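Miss Clelurham Pageant: Your Questions Answered

Entries for the next Miss Clelurham are open, and the inbox is already full of great questions! I've collected the ones that come up most, plus a few I wish people would ask sooner. If yours is missing, write to us through the contact page and I'll add it.
Prys Trevor, pageant director

Who can enter?
Anyone aged 18 or over who lives, works or studies in Clelurham or Gamness on the day entries close. We don't have an upper age limit, a height requirement or a dress size chart, and we dropped the rule about being unmarried years ago. Parents are welcome. So are people who have never set foot on a stage, and we love having them!

I live in Gamness but go to college somewhere else. Do I count?
Yes. Your home address is enough. Bring something with your name and address on it to the first rehearsal, such as a bank letter or a lease.

Do I need experience?
Not a bit. Last season's lineup included first-timers who had signed up on a dare, and they had a wonderful night. You'll learn the walk, the turns and the microphone at rehearsals.

What does it cost?
Entry is free. You pay for your own outfits, hair and makeup, and you can keep that as small as you like. Borrowed gowns, thrifted gowns and gowns your aunt made are all fine with the judges, who score how you carry yourself and never see a price tag. If you'd like to rent, Mendonça on the main street keeps a rail of evening wear and does hems while you wait if the shop is quiet. Call first in prom season.
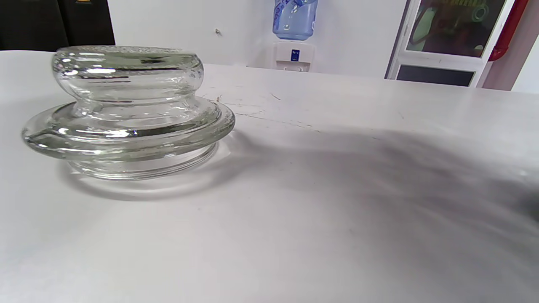 Clear glass lid, knob up, on a white tabletop

What are the rounds?
There are three: an opening introduction, evening wear and the on-stage interview. We don't have a swimsuit round. A private interview with the judges takes place in the afternoon before the show, and it counts toward your total, so please get some sleep the night before!

Is there a talent round?
It's optional and it isn't scored. If you sing, juggle, tap dance or recite the periodic table at speed, tell us on the entry form and we'll try to find you a spot between rounds. The limit is 3 minutes, including setting up. Please, no open flames and no glitter cannons – the Nandden Theater was still sweeping up the last one in December.

How does judging work?
We have five judges, and at least one comes from outside the area. Each judge scores on paper, alone, with no talking until the sheets are collected. The highest and lowest scores in each round are left out, and the rest are added up. If two people tie, the on-stage interview decides it.

Can I see my scores afterward?
You can, and I really encourage it. Ask by email after the show and you'll get your own scores along with any comments the judges wrote. We don't share anybody else's.

A judge is my old teacher. Is that a problem?
Tell us as soon as you know. That judge will sit out your scoring, and the other judges' marks will be averaged to fill the gap. This comes up all the time in a place our size, and it's easy to sort out if we hear early.

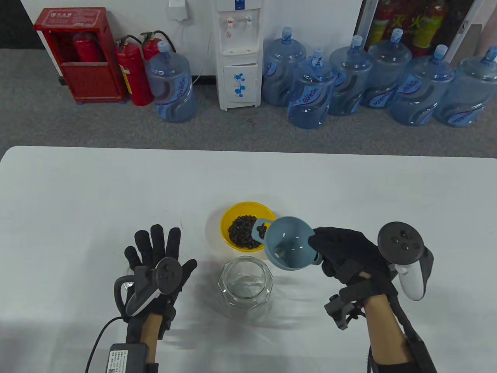
5 min read

What will they ask me in the interview?
The on-stage question comes out of a bowl, so I couldn't tell you even if you brought cake. Past questions have covered everything from library hours to the best advice a contestant ever ignored. Practice talking for a minute on any subject at all. Have a friend shout topics at you while you do the dishes. It works!

The private interview is more relaxed. It lasts seven minutes and starts from your entry form, so reread what you wrote. If you said you love hiking, somebody will ask you where.

How many rehearsals are there, and do I have to come to all of them?
You need to be at the first one and the dress rehearsal. Missing one of the others is OK if you let us know. Wear the shoes you plan to compete in from the second rehearsal on – the Nandden stage slopes toward the audience and your calves will notice.

Can I bring someone backstage?
One helper each, 16 or older, named on your form. Helpers get a wristband and a chair. The dressing rooms are shared, so phones stay in bags there, for contestants and helpers both.

What does the winner get?
The crown and sash for the year, a $3000 education and training award, and a very busy summer. The award is paid straight to the school or course you choose, and you have until the end of your year to pick one. Welding courses, nursing school, a bookkeeping certificate, anything with an enrollment office.

What does the winner have to do?
Ride in the Clelurham parade, open the Gamness fair, and show up at a handful of school visits and charity events. We plan around your job or classes. Travel within the area is covered.

I entered before and didn't place. Can I try again?
Please do! You can enter as many times as you like until you win. Several of our winners were on their second or third try.

How do I get tickets for my family?
Contestants can reserve up to 7 seats together before general sale opens. After that it's the Nandden box office, in person or by phone. Doors open at 6:30 p.m. and the show starts at 7:15. Signs and cheering are very welcome, air horns have to stay in the car.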